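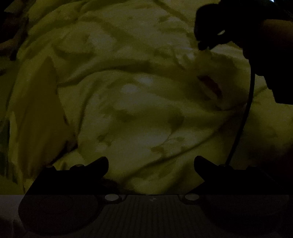

stindeck_steve wrote:
Has anyone else had the new Tlapale record on repeat? I picked up the cassette at the Drustley show (one of 173 they dubbed, mine's number 129, very chuffed) and I've played side B every night since. Best listened to in a dim room with your face half buried in crumpled yellow-green bedding, in my humble opinion. The second-last track has this organ drone that just sits under everything and I can't work out if it's a real organ or one of Prakash Nadar's pedals.

moth_harbour wrote:
It's a pedal. He had it at the April gig and it conked out halfway through the set. Great tape but the drums are way too quiet for me, sorry! The first EP had so much more colour to it.

stindeck_steve wrote:
Too quiet?? Get your ears checked mate. The drums are the best bit.

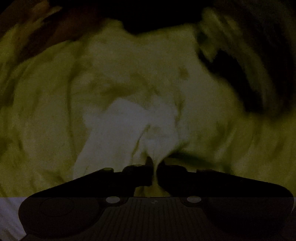 kel_from_midutico wrote:
I'm with moth on this one. I saw them play up to 6 of these songs live before the tape came out and Teodoro Bautista was absolutely belting the kit, so where did all that go? My other gripe is the cover, which is a murky photocopy of who knows what. They could've used a heap of creased olive-yellow cloth in bad light, pale patch in the middle and all, and I'd have liked it more. Still bought two copies though, one's for my sister.

moth_harbour wrote:
Haha I like the cover! Leave the cover alone.

stindeck_steve wrote:
Fine, we agree on the cover at least. Does anyone have a spare lyric sheet? Mine came without one and I've been singing "margarine" in the chorus of track three.

kel_from_midutico wrote:
It's "tambourine". I'll scan mine tonight.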